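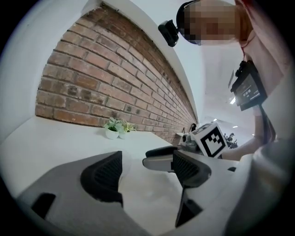
Two potted plants on a white work surface against old brick.

Indoor brick: cleaning, dusting and sealing

Updated August 17, 2021

Bare brick indoors sheds grit for years. Most of the dust comes from the mortar joints, and a sealer applied over loose joints will only lock the problem in place for a season or two. Repair first, clean second, seal last.

Testing the joints

Drag a blunt screwdriver along the mortar with light pressure. Sound mortar leaves a pale line and a little powder. Soft mortar crumbles out in grains. Rake soft joints back to twice their width and refill with lime mortar on walls built before hard cement mixes came into use. Cement in an old wall is harder than the brick around it, and the brick faces will crack first.

White patches

A chalky bloom is usually salt carried to the surface by moisture. Brush it off dry with a stiff nylon brush and vacuum up the residue. Do not wash it; water dissolves the salt and takes it back into the brick. If the bloom returns within 7 days, look for the source of the damp — a gutter, a pipe, a flower box outside — before going further.

Cleaning

Vacuum from the top down with a soft brush head. For grease near a stove, use warm water with a small amount of dish soap, working one square yard at a time. Blot with a dry towel. Keep wire brushes and acid cleaners off old brick.

Sealing

Use a breathable, water-based masonry sealer. We have used Filteck 437 (matte) and Pilleris 558 (low sheen). The Filteck dries closer to bare brick. The Pilleris darkens red brick by a shade and wipes down more easily, so it suits the strip behind a counter. Try either one on a hidden spot and leave it overnight. Two thin coats, brushed well into the joints. Wipe off runs before they turn milky.

Desks and counters against brick

Leave a gap the width of a pencil between the back edge and the wall, or close it with foam backer rod and a flexible caulk. Rigid filler will crack. Set plant pots on saucers and water them at the sink.

Next page: Removing paint from brick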